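Chapter 4
Gathering Examples from Human Hands

Try something before you read any further. Pick up a stapler, open it, and pay attention to your fingers. Which hand steadied it? When did you start to push, and how did you know when to stop? Most people can do the job easily and explain it badly, and that gap is where this chapter begins!

In Chapter 3 we treated the training set as something that arrived in a folder. Now we go and make one. Our running case is the Clornaden collection, recorded over a single September by a small team working out of Rustad. It holds 912 demonstrations of short two-handed jobs, performed by 29 people at ordinary counters and desks. No robot was driven during any of it. People simply did the work with their own hands while the position of each wrist was logged alongside the video.

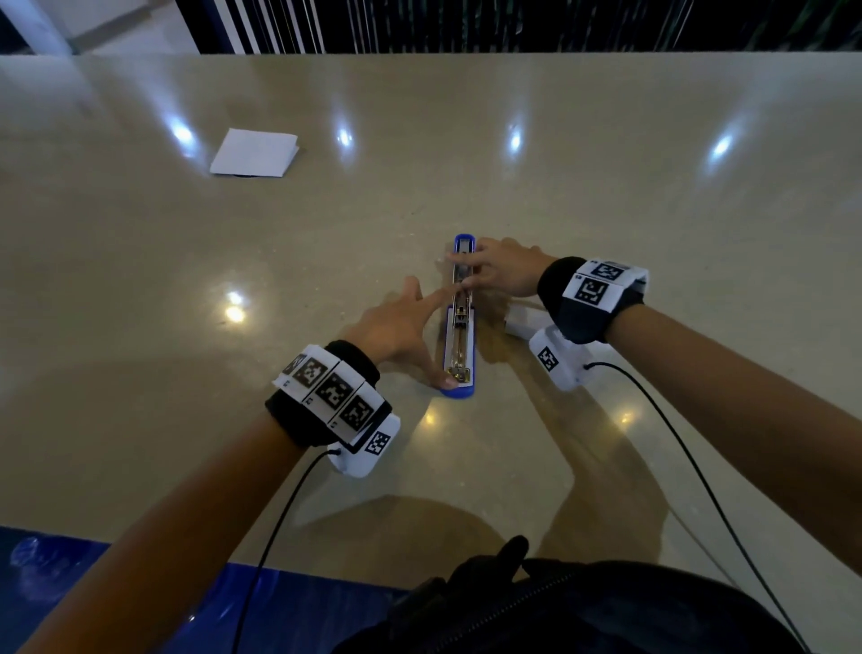

Figure 4.1 A stapler demonstration from the wearer's viewpoint. Each wrist carries a printed marker band and a cabled sensor housing.

Look at how differently the two hands in Figure 4.1 are employed. The right presses down on the mechanism over the far half of the stapler, while the left has its fingers spread and its index finger reaching toward the track. A learning system has to pick up both roles, and the timing between them. The square markers help with the first part of that problem: every pattern has a known size and layout, so software can work out where a band sits and which way it is turned (Section 4.2). They say very little about the fingertips, and nothing at all about force. We'll come back to both in Section 4.5, where things get really interesting.

By the end of the chapter you should be able to plan a small collection of your own, label it in Clostora, and spot a bad demonstration before it spoils a good model. You will need a partner, a counter with decent light and one object with moving parts. Cheap and slightly worn is fine.

4.1 What counts as one example?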